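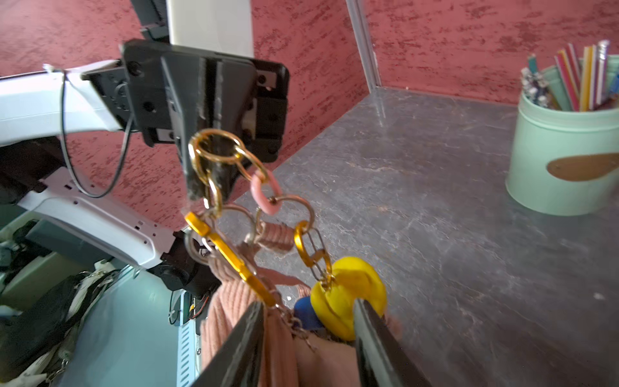 3.2 Handling rules for soft and linked objects

Bag charms, keychains and small plush items gave us more trouble in writing rules than any rigid part. A chain can be pulled by one arm while the other arm holds the charm, and the load then goes into the weakest link. The Takport rule set therefore treats every item with a ring or chain as a two-part object. The operator names the part to be gripped before the arms leave their rest position, and the second arm may not close until the first has stopped moving.

Both arms share one rail, so their work areas overlap over most of the surface. We set three conditions for entering the overlap. The pair must be started from the same program, the speed limit for the slower arm applies to both, and objects that are not part of the task stay where the layout sheet puts them. Pen holders and printed matter are allowed as background objects under the last condition.
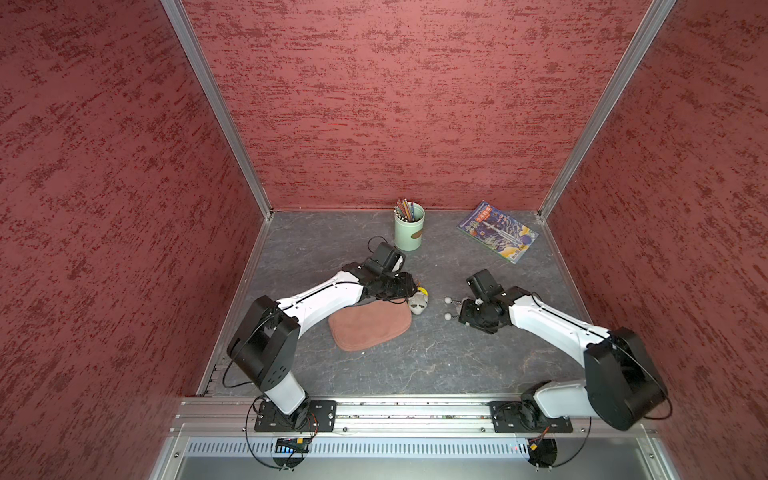 Rodica Munteanu objected in review that a shared speed limit punishes the arm that is only holding, and that a limit on closing force would do more to protect the charm. We kept the speed limit and added the force limit as a separate clause. Gezer, the logging tool used at both sites, now stores the two values side by side for each episode.

Camera mounts are covered by the same checks as the grippers. A mount that has shifted can still produce images that look normal, so the rule asks for a check of the mount screws at each change of object set – a quick look at the live view is not enough. Cables must have enough slack for the full turn of the wrist and must stay clear of the fingers.

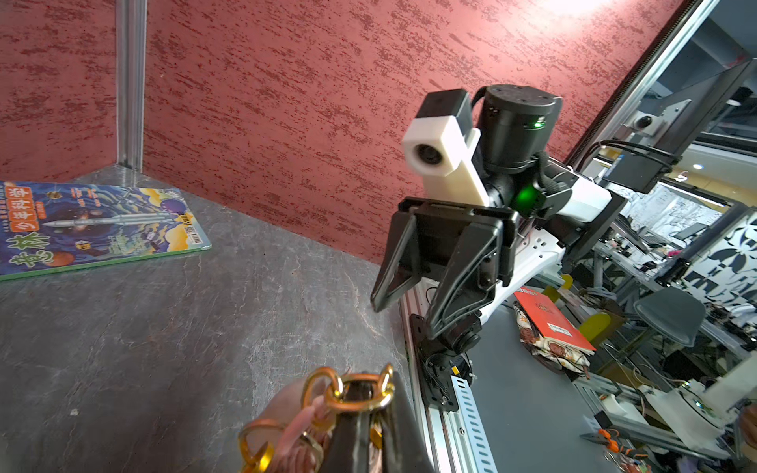
Figure 4. Arm with wrist camera at the edge of the work surface.

Of the 3,326 episodes logged under the draft rules, 67 were marked for a second review. Most of the marks concerned chains that had caught on a finger or passed under an arm. Zerrin Gökçe rewrote the clause on loose ends after reading them, and the current wording requires the free end of a chain to be in view of at least one camera when both grippers are closed. If it is not, the episode is stopped and marked, even when the grasp itself is good.

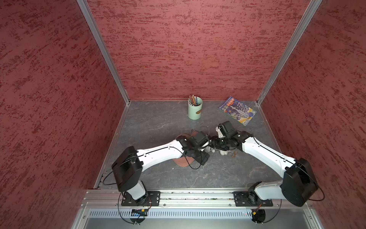
Figure 5. Two-arm grasp of a keychain figure, chain end on the surface.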